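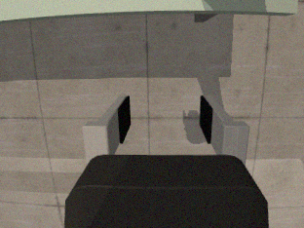
Wissam Abou Jaoude
Teleoperation support, Uninell

Ticket 428
Product: Kubo remote control kit, simulator mode
Status: Solved, left open for comments
Opened: June 14, 2022

Hello again, and thank you for the very thorough write-up. I've read it twice, once with coffee and once without, and I think we can get your demonstrations recording properly again. I'll put everything in the order I tried it, dead ends included, so the next person who lands on this ticket can see how we got there.

What you reported

You're teaching the arm a simple reach-and-close by remote control in the simulator, using the wrist view. You drive down toward the tiles, squeeze the trigger, and the fingers on screen close nicely. But when you play the demonstration back, the arm makes all the right moves and the fingers stay wide open the whole way through. You also mentioned that the hand feels like it drifts to the right when you push the controller straight ahead (I'll come back to that one, it's a separate thing).

First try: the trigger itself

I opened the input page and watched the raw trigger value. It went smoothly from 0 to 1,000 and back again. No jumps, no sticking. So your controller is fine, and please don't send it back to us!

Second try: the recording

I loaded the Malolum scene, the same one you're using, and recorded a fresh demonstration of 191 steps. Then I opened the file and looked at the gripper column, and every single row said "open". The arm joints were all there and looked sensible. That told me the trouble was in what we save, and playback was only repeating what it had been given.

Third try: a new profile

I made a clean operator profile and recorded the same motion. It worked the first time -- fingers closed on playback, right where I'd closed them. I was quite pleased with myself for a minute, until I remembered that I still had to find out what was wrong with the old one.

What was wrong

Your profile was carried over from the Weltov setup, where the gripper is a plain on/off button. Kubo reads the trigger as a sliding value. The live view knows how to handle both, so everything looks right while you're driving. The recorder was still waiting for a button press that never came, and it wrote down "open" at every step.

How to fix it

1. Close any running session. The setting won't save while the arm is live.
2. Go to Operator, then Input, then Gripper.
3. Change the type from Button to Analog.
4. Set the smoothing to 12. You can play with this later, but start there.
5. Save, restart the simulator, and start with the fingers open and nothing between them.
6. Record one short demonstration: down, close, open, back up.
7. Play it back before you record anything else. I know it's tempting to skip ahead when you have a whole afternoon of teaching planned, but it only takes a moment.

About the drift

I drove straight ahead for a good while and lined myself up using the grout line that runs up the middle of the view, between the two black pads. It stayed put for me. My guess is that your controller's forward direction was set while you were standing at a slight angle to your screen. Face the screen squarely, hold the recenter button until it buzzes, and try again. The grout lines make a handy guide for this, by the way -- I use them all the time when I'm showing someone how to steer.

Your old demonstrations

I'm sorry to say the gripper part can't be recovered from the files, as it was never written. The arm motion is good, though. If the closing point is the same in each one, you can open the demonstration in the editor, mark the step where the fingers should close, and save it as a new copy. For a handful of files that's quicker than driving them all again. For a big batch I'd simply re-record, and you'll probably find your second round is smoother than your first anyway. Mine always are.

I've asked for a warning to be added when a button profile is loaded with an analog gripper. I don't have a release for that yet, but I'll post it on this ticket when I do. If step 6 gives you any trouble, attach the new recording along with your profile file and I'll take a look.

Warmly,
Wissam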